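Questions I get about the block bins

I've been running the block table at Kamden for a while now, and the same questions land in my inbox every May when people start planning their summer play corners. So I put them all on one page. If yours isn't covered, write to me and I'll probably add it!

Why plain blocks and no kits?

Kits are great, we have a shelf of them (the Zodetti marble run is the one everybody fights over). But plain long blocks come out first and go back last. You can stack them, lay out roads with them, make a fence for the plastic cows, whatever. And if one goes missing the set still works, which you can't say for the marble run.

How many do I need to start?

For one child, 30 is plenty. I started with 15 and we ran out halfway up the first tower. Our whole collection stands at 1,041 right now, but that's for a big room and years of people handing theirs down, so please don't use me as your yardstick.

Which colors should I get?

Two, to begin with. I know the rainbow sets look nicer in the store! With two colors the kids start making patterns on their own, and sorting at the end goes quickly. I like red and green together, the darker shades, because they hide fingerprints better than pastels do.

What do you keep them in?

A big gray bin with tall, flat walls. I tried canvas baskets first (they sagged) and then a lidded trunk (pinched fingers, never again). Go for something wide, so the blocks can lie flat and you can see what's in there without digging.
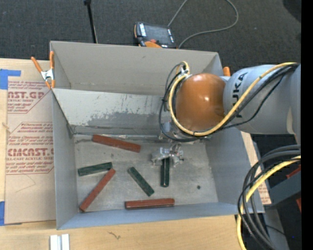

Hedvika Štefanec wrote in to say that she'd go with a shallower bin for anyone under four, as her youngest had to hang over the side to reach the last few blocks and gave up on tidying altogether. Fair point, Hedvika, and I've since added a low tray for the little ones. The tall walls stay for everyone else. They catch a badly aimed throw, and we get plenty of those.

Isn't it noisy?

On a metal floor, yes, it's a racket. You can lay a piece of felt in the bottom if it bothers you. I did that for one winter, then the felt got full of crumbs and I took it out again.

My bin is all scratched. Should I replace it?

I wouldn't. Scuffs are just scuffs. Run your hand along the seams and the corners now and then, and if anything feels sharp, file it down or retire the bin. Otherwise leave it be.

How do you clean the blocks?

Damp cloth, drop of dish soap, then spread them on a towel overnight. Don't soak painted ones. Vilém Hudec swears by a soft toothbrush for the edges and I've come around to it, especially after jam.

Can I drop off blocks we've outgrown?

Yes please! Leave them at the Kamden front desk any morning, in a bag with your name on it. Odd sizes are fine. Chipped ones I sand down myself when I get a quiet evening.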